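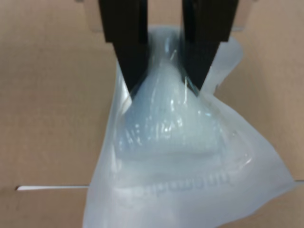 Chapter 5
Bagged Goods and Open-Fronted Bins

Film bags account for a large share of the small items held in a packing room. They have no fixed shape, and their outline changes each time they are lifted or set down. This chapter deals with how such goods are gripped, sorted and stored. The worked exercises use the Clasell stock list of 200 lines, revised in May.

5.1 The neck of the bag

A bag held at its gathered neck hangs as a rough cone, widest at the bottom. The contents settle below the point of grip, and any spare film spreads to the side as a loose flap. Where the contents carry a wrapping of their own, two layers of film lie one over the other, and print on either layer may be hard to read - labels should therefore be checked with the film pulled flat.

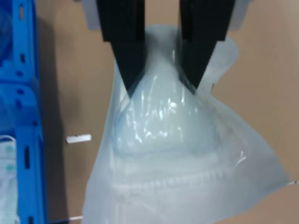 5.2 Bins in a row

Bins with a sloped front allow the contents to be seen and reached without moving the bin. Three blue plastic bins, side by side on a flat sheet of cardboard, are enough for a small sort. 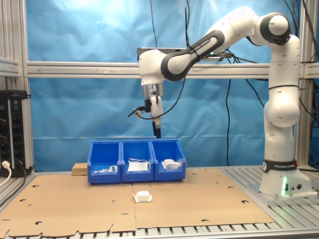

Each bin should take one class of item only. Folded and crumpled goods are recorded separately, as the same article takes up more room when crumpled. The Skyrme method, set out in section 5.3, allows 15 per cent of spare volume for this.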